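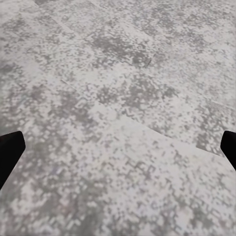 오디오북 출판사 그론달우드는 장편소설 《코잔의 여름 장부》 한국어 완독판을 6월에 내놓는다. 전체 분량은 30시간이고 낭독자는 한 명이다. 본사는 이 작품을 두고 '귀로 듣는 고전의 새 기준' 같은 문구를 쓰자는 제안을 받았으나 쓰지 않기로 했다. 낭독판이 원작을 더 낫게 만든다는 주장에 편집부 다수가 동의하지 않았기 때문이다. 원작의 문장은 연회색 바탕에 짙은 얼룩과 잔점이 불규칙하게 흩어진 돌바닥과 비슷해서, 어디에 눈을 두어도 무늬가 조금씩 다르고 어떤 데서는 점이 뭉쳐 컴컴해진다. 종이책 독자는 그런 대목에서 멈추거나 되돌아간다. 듣는 사람은 대개 그러지 못한다. 이번 녹음은 그 불리함을 인정하는 데서 시작했다.

2025년 4월 19일
그론달우드 편집부

《코잔의 여름 장부》는 작가 타륵 야즈즈의 두 번째 장편이다. 내륙 도시 코잔에서 곡물상을 하던 집안이 문을 닫기까지의 여름 한 철을, 장부를 정리하러 온 조카의 눈으로 따라간다. 사건은 많지 않다. 삼촌이 빚을 숨겼다는 사실은 1장에서 이미 드러나고, 나머지는 집안 사람들이 그것을 얼마나 오래 모르는 척할 수 있는가에 관한 이야기다. 종이책 한국어판은 342쪽이며 이번 오디오북은 그 전문을 줄이지 않고 담았다. 쪽수에 비해 녹음이 긴 까닭은 판면이 빽빽하고 낭독 속도가 느린 데 있다. 느린 낭독이 언제나 장점이라고 생각하지는 않는다. 출퇴근길에 한 장씩 듣겠다는 계획이라면 2부쯤에서 지칠 가능성이 높다.

낭독은 발보나 라자레비치가 맡았다. 연극 무대와 라디오 낭독을 오가며 활동해 왔고 한국어 장편 완독은 이번이 두 번째다. 본사가 처음 검토한 안은 인물마다 다른 배우를 쓰는 다인 낭독이었다. 시험 녹음까지 마쳤지만 결과가 신통치 않았다. 이 소설에서는 누가 말하는지보다 누구의 말을 조카가 옮기고 있는지가 더 중요한데, 목소리를 나누는 순간 그 층이 사라졌다. 삼촌의 대사가 삼촌의 것으로만 들렸다.

라자레비치는 인물별 음색 연기를 거의 하지 않는다. 노인이라고 해서 목을 긁지 않고, 아이라고 해서 음을 높이지도 않는다. 덕분에 대화가 길게 이어지는 7장과 12장에서는 화자를 놓치기 쉽다. 시험 청취에 참여한 사람들 가운데서도 같은 지적이 여러 번 나왔다. 편집부는 해당 구간을 다시 녹음할지 논의했고, 쉼의 길이만 손본 채 원래 녹음을 유지하기로 했다. 이 결정에 대해서는 내부에서도 의견이 갈린다.

라자레비치는 녹음을 마친 뒤 이렇게 말했다. "긴 문장을 읽을 때 가장 큰 유혹은 의미를 미리 정해 주는 겁니다. 쉼표 앞에서 살짝 올리기만 해도 듣는 사람은 이 인물이 거짓말을 한다고 알아차려요. 작가가 적어 두지 않은 걸 제가 알려 주는 셈이죠. 몇 군데에서는 저도 그렇게 했습니다. 다 지우지는 못했어요."

연출은 리노 다미코가 담당했다. 다미코는 오디오북 업계가 '몰입'이라는 말을 지나치게 쉽게 쓴다는 입장을 여러 차례 밝혀 온 연출자다. 이번 작품에도 배경 음악과 효과음을 넣지 않았다. 각 부가 시작될 때 짧은 무음이 있을 뿐이다. "빗소리가 나오면 비 오는 장면인 줄은 압니다. 그런데 소설은 이미 비가 온다고 썼잖아요. 같은 말을 두 번 듣게 하고 몰입이라고 부르는 게 이상합니다." 다미코의 설명이다. 다만 음악 없는 긴 녹음이 단조롭게 들릴 수 있다는 점은 그도 부정하지 않았다.

번역 원고는 종이책과 같은 것을 쓰되 94곳을 고쳤다. 대부분은 눈으로 보면 구별되지만 귀로 들으면 헷갈리는 동음이의어와, 괄호 안에 들어 있던 설명이다. 종이책의 괄호를 어떻게 읽을 것인가는 낭독판을 만들 때마다 되풀이되는 문제인데, 이번에도 만족스러운 답을 찾지 못했다. 일부는 문장 안으로 풀어 넣었고 일부는 목소리를 낮추어 그대로 읽었다. 두 방식이 섞여 있어 예민한 청자에게는 일관성이 없게 느껴질 것이다. 장부의 숫자와 품목이 표로 실린 부분은 조카가 소리 내어 읽는 것처럼 차례로 낭독했다.

원고 검토를 맡은 데스피나 부카디노비치는 수정에 비판적이었다. 부카디노비치는 검토 의견서에서 "듣기 쉬워지도록 고친 문장 가운데 절반은 고치지 않는 편이 나았다"고 적었다. 본사는 의견서를 받은 뒤 일부를 되돌렸고, 최종 수정 목록을 오디오북에 딸린 전자 소책자에 싣는다. 종이책과 나란히 놓고 확인하려는 독자를 위한 것이다. 소책자에는 인물 관계도도 들어간다. 관계도에는 3부의 내용이 일부 드러나 있으니 결말을 모른 채 듣고 싶다면 나중에 펼치기를 권한다.

작가 야즈즈는 낭독판 제작에 관여하지 않았다. 허락은 했으나 완성본을 들을 생각은 없다고 편집부에 전해 왔다. 본사는 이 사실을 숨길 이유를 찾지 못했다.

종이책을 이미 읽은 사람이 오디오북을 다시 살 필요가 있느냐는 질문도 서점 담당자들에게서 자주 받는다. 모두에게 그렇다고 답할 수는 없다. 장부를 읽는 대목, 그리고 숙모가 편지를 받아쓰게 하는 15장은 소리로 들을 때 분명히 달라진다. 반면 조카의 긴 회상이 겹치는 9장은 종이책으로 읽는 편이 낫다는 것이 편집부 대다수의 판단이다. 첫 장 전체를 무료로 공개하니 구매 전에 들어 보고 결정해도 늦지 않다.

유통은 오디오 플랫폼 몰스테드가 맡는다. 출시 뒤 첫 한 달은 몰스테드에서만 들을 수 있고 이후 다른 서점으로 넓힌다. 독점 기간을 두는 관행에 대해 독자 불만이 있다는 것을 본사도 알고 있으며, 이번 계약에서는 기간을 줄이는 데까지만 합의했다. 공공도서관용 대출판은 독점 기간과 상관없이 출시일부터 제공한다. 재생 속도 조절은 플랫폼 기능을 따른다. 빠르게 들어도 줄거리는 이해되지만 다미코가 공들여 맞춘 쉼은 대부분 뭉개진다.

툰자이 악불루트 편집장은 판매 전망을 묻는 말에 "잘 팔릴 책이라고 말하면 거짓말이 된다"고 답했다. "완독률 수치도 믿지 않습니다. 틀어 놓고 잠든 사람도 다 들은 걸로 잡히니까요. 끝까지 들은 분들이 어디서 멈췄다가 돌아왔는지가 더 궁금합니다." 편집부는 출시 이후 독자 의견을 받아 발음 오류나 편집 실수가 확인되면 음원을 교체할 예정이다. 해석에 관한 의견은 읽어 보겠으나 그에 따라 녹음을 바꾸지는 않는다.

서평용 음원은 전체 파일로 제공한다. 발췌본만 듣고 쓴 서평이 적지 않았던 지난 경험에 따른 조치다. 언론과 서평 매체 100곳에 한해 신청을 받으며, 신청할 때 매체 이름과 게재 예정 시기를 적어야 한다. 긍정적인 서평을 조건으로 걸지 않고, 게재 전 원고 확인도 요구하지 않는다.

작품 정보
제목: 코잔의 여름 장부 (완독판)
지은이: 타륵 야즈즈
낭독: 발보나 라자레비치
연출: 리노 다미코
원고 검토: 데스피나 부카디노비치
길이: 30시간
출시: 6월
유통: 몰스테드

문의: 그론달우드 편집부 홍보 담당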